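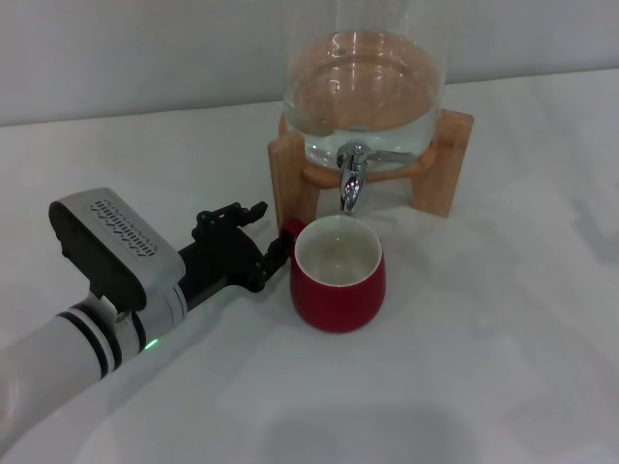 ## 3. Le poste de service d'eau

### 3.1. Choix du récipient

Le service de l'eau en libre accès a été peu étudié dans la littérature sur l'hydratation au travail, qui s'intéresse surtout aux volumes bus et assez peu aux objets avec lesquels on boit. Notre étude porte sur les seconds. Elle a été menée en janvier dans les locaux de Solletti, puis reprise chez Prukow avec le même matériel et la même consigne de remplissage.

Le poste comprend une fontaine en verre transparent, munie d'un robinet chromé à levier et posée sur un support en bois clair. Trois critères ont guidé ce choix. Le niveau d'eau devait rester lisible sans ouvrir le récipient. Le débit devait être commandé à la main, par un levier que l'on puisse relâcher à tout moment. Enfin, le bec devait se trouver assez haut pour qu'une tasse ordinaire passe dessous sans être inclinée. Ce dernier point élimine une bonne partie des modèles vendus sans support, qu'il faut placer au bord du plan de travail et sous lesquels on tient la tasse dans le vide.

Le support Druta, retenu après essai, laisse le devant du robinet dégagé. Le modèle Kubo, testé en premier, présentait une traverse basse contre laquelle butaient les tasses larges. Il a été écarté avant le début des relevés.

### 3.2. Table et environnement

La table est blanche, placée devant un mur gris clair sans affichage. Nous avons renoncé à toute signalétique à proximité du poste, les consignes écrites modifiant la façon dont les usagers remplissent leur tasse (voir section 2.4). Rien n'indique donc la quantité à servir. 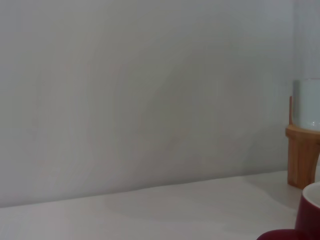
**Figure 1.** Mur, plateau de la table et, à droite, élément en bois clair posé directement sur le plateau.

L'éclairage n'a pas été modifié entre les deux sites. Un plateau clair et mat facilite le repérage des gouttes tombées lorsqu'on l'examine de près, mais les relevés d'écoulement ont été faits par pesée d'un papier absorbant et ne dépendent pas de l'observation visuelle.

### 3.3. Tasses et volumes

La tasse de référence est en céramique, rouge à l'extérieur et blanche à l'intérieur. L'émail blanc permet de suivre la montée de l'eau pendant le service, ce qu'une tasse sombre rend difficile. La consigne était de placer la tasse sous le bec avant de toucher au levier.

Chaque essai débute avec 2000 ml d'eau dans la fontaine. Le service visé est de 200 ml, et le récipient est complété dès que le volume restant descend à 1000 ml, de manière à limiter l'effet de la hauteur d'eau sur le débit. En dessous de ce seuil, l'écoulement ralentit et les usagers tendent à relâcher le levier trop tôt. Les services inférieurs à quelque 100 ml ont été conservés dans les données, mais traités à part dans l'analyse de la section 4.

L'eau a été renouvelée au début de chaque demi-journée. Le robinet était démonté et rincé le soir, puis remonté avec son joint d'origine.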